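Tiltholm Supplement Retailers Association
Minutes, regular meeting, 6/30/23

Present: Szymon Kalinowski (chair), Kanako Kobori, Yoshinori Sekiguchi, Daichi Kamata. Absent with notice: Miyuki Noguchi.

1. Prior minutes. Approved with one correction: Amano is a distributor, not a manufacturer.

2. State labeling inquiry. Sekiguchi reported that the agency has asked Nekia for substantiation files on two products. The request cites website testimonials — no label text is at issue. Counsel's view is that customer testimonials republished by the seller are treated as the seller's own claims. Nekia will produce the files and reserve its objections as to the testimonials.

3. Records retention. Kobori presented the draft policy. Batch records to be kept 70 months from date of sale. Kamata asked whether this covers returned goods. It does. Wording to be clarified in section 2. 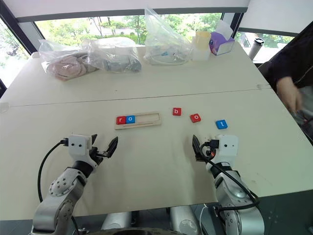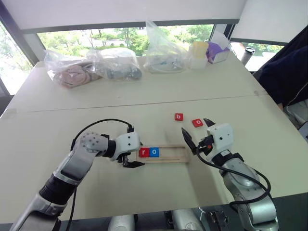
Letter tiles on the table, "r" and "o" in the tray.

4. Defense fund. Balance is sufficient for roughly 300 hours of outside counsel at the current rate. Motion (Kamata) to open the fund to members in Plovuvville. Seconded, Kobori. Carried, Sekiguchi abstaining.

5. Action items. Sekiguchi to circulate the agency letter. Kobori to revise the retention draft. Noguchi to be asked for the Amano contract.

Next meeting in August, date to be set by the chair.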